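Chapter 7
Looking After the Gripper

In this chapter
Finger pads and how they wear
Setting the closing force
The morning check
Keeping the table and the basket where the program expects them
When to call for help

If you have worked your way through the first six chapters, you have a sorting cell that runs. It picks up a piece of laundry, carries it over, lets go, and does the same thing again until the pile is gone or until something goes wrong. I remember how pleased I was the first time mine got through a whole pile, and I also remember how puzzled I was a few weeks later, when the very same program began to drop things. I spent most of an afternoon reading through the code. The trouble was in the finger pads, which had gone as smooth as a river stone!

So we are going to spend this chapter at the end of the arm, with a rag and a small screwdriver, and leave the keyboard alone for a while.

We will stay with the Ayaaba cell from Chapter 4, the one the class at Drevgate uses, fitted with the Jerkar two-finger gripper. If your own gripper is a different make, most of what follows will still help you, though the numbers will need changing. Look them up in your manual before you begin (and write them inside the front cover of your logbook, where you can find them with dirty hands).

7.1 Why cloth is hard on a gripper

A metal block has the same shape each time you pick it up. Cloth folds, slides, bunches, and hangs differently every time, and it leaves lint behind. Lint works its way into the finger joints and packs down over the pads, and after 600 picks or so many beginners will turn up the closing force to make up for the lost grip. Please don't, at least until you have cleaned the pads and tried again. More force wears the pads faster, and thin knits can come out with a crease or a pulled thread.

On our cell we wipe the pads every 90 picks and change them at 1,000. Andri Pfister, who kept the logbook when the class was at Banen, liked to write the pick count on a strip of tape on the arm, and I have copied the habit ever since.

7.2 The hanging test

Once the pads are clean, you will want to know whether they hold. The hanging test is quick and needs nothing special. Choose a light knitted item, close the gripper on one end of it, raise the arm until the lower end is clear of the table, and leave it there for 2 minutes. Mark the cloth at the edge of the pads with a bit of chalk first, so that any creeping will show.

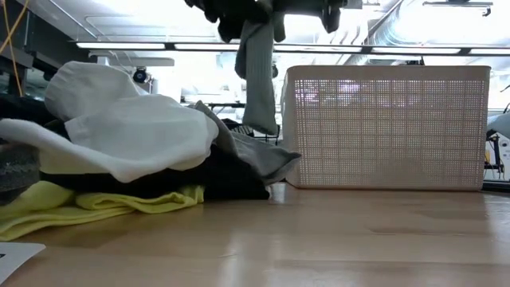
Figure 7.1 A sock held at one end, with its lower end clear of the table. The basket stands to the right of the pile.

If the chalk line has moved, clean the pads a second time and repeat the test before you touch any settings. If it moves again, change both pads as a pair, even when one of them looks perfectly good to you.

While the arm is up, take a moment over the basket as well. The program knows only the spot you taught it in Chapter 5, and a basket that has been nudged by an elbow will collect a good deal less laundry than you hoped. Set it back against its marks, make sure it sits flat, and run one slow drop with your hand near the stop button.

Before you go on to Section 7.3, switch off the cell, lock out the power as you learned in Chapter 2, and have a new set of pads, a soft brush, and your logbook within reach.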